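Comparing Two Grippers and Two Camera Positions in Simulation
Student project report, robotics elective
13 Mar 2019

Why we picked this project

When we started in September, our plan was a good deal bigger than what you are about to read. We wanted to build a sorting cell, with a conveyor and everything, and have an arm pull mixed objects off it and drop them in the right bins. Our instructor let us talk for quite a while and then kindly asked which gripper we were going to use, and we looked at each other, and that was more or less the moment the real project began.

The question we settled on was a smaller one. Given the same arm and the same control program, how much does the choice of gripper matter when the objects are awkward shapes, and does it help to have the camera on the wrist or fixed above the table? We did all of the work in simulation. The lab arm is shared by three courses, and we would never have gotten enough time on it.

The setup

We used the simulator that comes with the Drurnell teaching package, which runs on the lab desktops if you close everything else first (we learned this the slow way). The two grippers we compared are both in its library. The Nollska is a plain parallel gripper with two stiff fingers that slide toward each other. The Lobo has two fingers as well, but the pads are soft and give a little when they touch something, so it wraps slightly around whatever it is holding.

For cameras we had a wrist view, which moves with the hand and looks down past the fingers, and an overhead view that stays put. Our log files and saved frames went to Hostside, where each run got its own folder. We are very glad we did this from the first week, as one of us managed to wipe a local drive in the middle of the term.

We ran 800 grasp attempts in all, split evenly between the four combinations of gripper and camera. The objects came from the package's household set, and we leaned toward the ones with odd outlines. Boxes and balls were too easy, and after a short warm-up we dropped them.
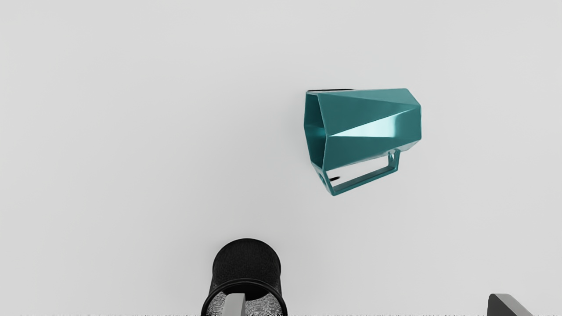
An attempt counted as a success if the object was lifted clear of the surface and stayed in the grip for 3 seconds. We argued over that rule for most of an afternoon - some of us wanted a shaking test at the end, too - but in the simulator a shaking test mostly measures how well the contact settings were tuned, so we left it out.

What we found

The soft pads won, though by less than we had all bet on. On smooth, rounded things the Lobo was better by a comfortable margin, and it forgave small errors in position that made the stiff fingers push the object away. On shapes with flat panels and sharp creases the two grippers came out nearly even. If the Nollska fingers landed on two faces that were close to parallel, the grip was as solid as anyone could ask for. If they landed on a slanted face, the object turned in the grip and slid out, and you could watch it happen in the replay every single time.

The camera made a bigger difference than the gripper, which surprised us all. The wrist view gave better final alignment, and we could correct the approach right up to the last moment. It has an annoying weakness, however. When the hand gets low, a tall object nearby can fill a good part of the view, and our program would sometimes lock on to that neighbor and forget the one it was sent for. We added a check that compares each new target position with the previous one and ignores any sudden jump. That cleared up most of the trouble, and we only wish we had thought of it before the first 40 runs, which we had to throw out and do over.

The overhead view never got confused in that way, but the hand itself blocks it at the end of the approach, so the last bit of travel is done blind. With the soft pads this was usually fine. With the stiff ones it was a gamble.

Problems along the way

Our first batch of saved frames had a strip of noise along one edge, and we spent far too long wondering if it was upsetting the object detector. We cropped the bottom 12 rows before detection and the scores did not change, so we kept the crop and moved on.

We also found that closing speed matters a lot. Both grippers did worse when they closed fast, and we had not planned to study speed at all, so we simply fixed it at the slow setting for every counted run. A group with more time than we had could get a whole project out of that one slider.

What we would do next

We would love to repeat a small part of this on the real arm, with the wrist camera and both grippers, using objects printed from the same models. We expect the stiff fingers to look worse there, as real surfaces are slicker than our settings assumed. The scripts, the settings file and the full results table are in the course folder, along with a short note on how to get the Drurnell package to start without crashing.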